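Moving from the home kitchen to an inspected one for dried sausage, what do I do first?

Posted by Mulugeta Kumsa in Small Meat Business
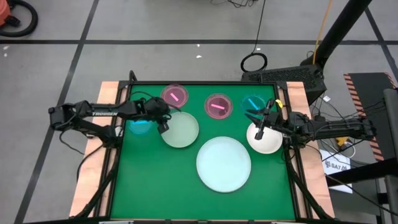

So I've been making a dried beef sausage for family and church friends for years, and now a little grocery in Prinidport wants to carry it under my name, Berhe. Exciting! But I have no clue how the inspection side works and the more I read the more my head hurts. My batches are 12 pounds right now and the store is asking for 100 to start. I also want to sell a sample plate, the kind of thing where you get slices on a pale green plate with a small white bowl next to it for the dip, and I can't tell if that counts as the same product or a whole separate thing. Do I rent space in somebody's plant? Build my own room? I got one quote of $700 just to have a person look over my recipe and I nearly fell off my chair.

Cirkaslow
Don't build anything yet, please! I did it backwards and paid for drains twice. Look for a plant already under inspection that does co-packing and ask if they'll run your recipe with their label approval and their safety plan. Plenty of them won't touch dried products (the paperwork is heavier than for fresh sausage), so ask that before you drive out there. I called a bunch before one said yes, and it was 386 miles round trip. Still cheaper than my drains.

On the recipe review, ask what you get for the money. If it's a written process with drying times and the target water activity, and somebody who'll answer the phone when the inspector has a question, I'd pay it. If it's a one-page letter, no.

And call your state department of agriculture before any of this. Mine was super friendly. State inspection may be fine if you're only selling inside the state, but find out, don't go by me.

Podance
The sample plate is going to be a different deal from the packaged sausage. Where I am, slicing and serving goes through the county health people, and the dip has its own rules about keeping it cold. I'd get the sausage on the shelf first and worry about the plate later.

Also get the store to put the 100 pounds in writing. Ask me how I know lol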